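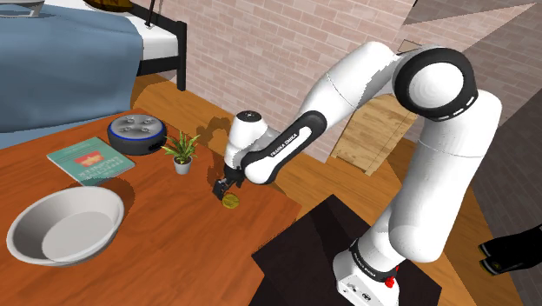 Pestov Bedroom Tabletop is a set of 300 simulated manipulation episodes prepared by the second-year robotics class for its February project. Each episode places one Franka Emika arm beside a wooden table in a furnished bedroom. The working object is a small, round yellow item, and the other things on the table, such as the bowl, the potted plant and the smart speaker, serve as distractors. Students drove the arm by keyboard and recorded each attempt in full.

Contents

The release holds 300 episodes, divided into 12 folders by room layout. Each folder contains joint positions, gripper state, rendered views and a short text instruction. No episode runs longer than 500 steps. Failed attempts are kept and carry the label "incomplete" – they should be filtered out before training if only successful runs are wanted.

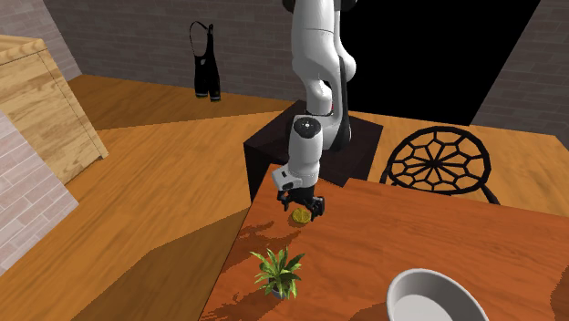
Lighting and object placement were varied between layouts. Table height and the position of the arm base were held fixed within each folder. A further 80 episodes, recorded by Selorm Dogbe, are reserved for the class evaluation and are not included in this release.

Known limitations

Contact between the fingers and thin objects is approximate. Instructions are in English only and were checked by one reader, Akosua Sulemana.

Use

The data may be used for teaching and for non-commercial research. Reports should credit the Pestov project and name the release used.

Contact: Ewurabena Sarpong, Pestov project | © Pestov student team | Back to top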